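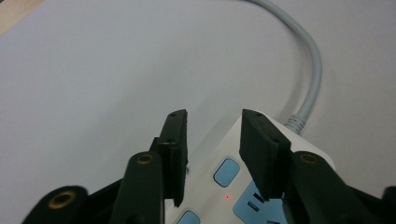
Fivgate group reports gains in teaching grippers to work power strips

December 27, 2022

A robotics group in Fivgate says it can train a two-fingered gripper to handle the buttons and plugs on household power strips using demonstrations recorded entirely by hand, with no robot present during the recording.

The work, part of a project called Arska, was described in a technical note posted by the group this month. It covers four tasks: pressing a button on the strip, gripping the strip by its body, turning it to face a set direction, and pulling a plug from a socket.

To record a demonstration, a person holds a gripper with a camera mounted on it and does the task on a tabletop. The same fingers are later fitted to a robot arm, so the arm sees close to what the camera saw in the person's hand. The control software is trained on the recordings alone.

Notburga Schwaiger, who leads the project, said the group picked power strips after an earlier round of work on cups and boxes told them little.

"A cup is forgiving. You can be off by the width of a finger and still pick it up," Schwaiger said. "With a button you can be in the right place and still come in at the wrong angle, and then you slide off it."

The training set was recorded in September by 13 people. Most had never used the tool before and were given a short practice session. They were told to work at a normal speed and to leave failed attempts in the recording. The failures were sorted out later and kept separately.

In the final test, the arm made 159 attempts across the four tasks. Gripping the body of the strip was the most reliable. Pulling a plug was the weakest, and the note says most of those failures came from the fingers closing too high and slipping off the plug.

Cables were a problem of their own. A stiff cable can swing the strip as soon as one end is touched, and in early trials the arm kept reaching for the place where the strip had been. The group went back and recorded more demonstrations with the cable bent in different ways, coming in from the side, from behind and across the front. After that, according to the note, the arm corrected itself more often when the strip moved.

Waltraud Tanner, the engineer who designed the fingers, said the finger pads went through 14 versions. The pads are held on with screws so that they can be swapped between sessions. The arms behind them are dark plastic with brass threaded inserts, a change from an earlier design in which the screws went straight into the plastic.

"We were stripping the holes after a few days of use," Tanner said. "The inserts fixed that. The shape of the tip took a lot longer."

Tanner said a narrow pad works better on buttons and a wide one holds the strip more steadily. The version used in the test is a compromise, and she expects it to change again.

The group also looked at whether the arm could use an indicator light to tell if a button press had worked. Many power strips have a small light that comes on with the power, and the camera sits close enough to pick it up. Results were mixed. When a finger passed between the camera and the light, the software tended to press a second time, which switched the strip back off. The note lists this as an open problem and suggests having the arm pull back before it checks.

All of the tests were done on a clear tabletop under steady indoor light. The note says the results should not be taken to apply to strips on the floor, behind furniture or with several plugs in use. No person shared the work area with the arm while it was moving, and the sockets were not live during the plug tests.

A second lab, in Rornidmont, has been sent a set of the fingers and a copy of the recordings and plans to repeat the button task on a different arm. Schwaiger said the Fivgate group would hold off on adding new tasks until those results are in.

Drawings for the finger pads are to be released with the next version of the note. The group has not decided whether to release the recordings.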